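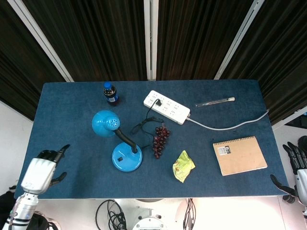 Vol. 3, No. 16

Progress report to the Tristard fund: open day at the Vikthorpe lab
Jun 26, 2025
Prepared by Malathi Kulkarni

The open day in the grant plan was held this month. We had 169 visitors, mostly from local schools and small firms. Julián Carretero ran the two-armed robot at the cloth-covered table, with the notebook, the desk lamp, the grapes and the other items laid out on it. Visitors asked more about the hands than about the arms, and we will add a short talk on them next time.

Dexter Tagle gave the safety talk before each session. One session started late -- the control software had to be restarted -- and we cut the talk short to catch up.

Of the $2000 set aside for the event, we spent the full amount, mainly on printing and bus costs. Delia Domínguez has the receipts.

Still open from the March report: the object list for the Revia trials. Princess Magbanua is working on it and will send it to you with the next issue.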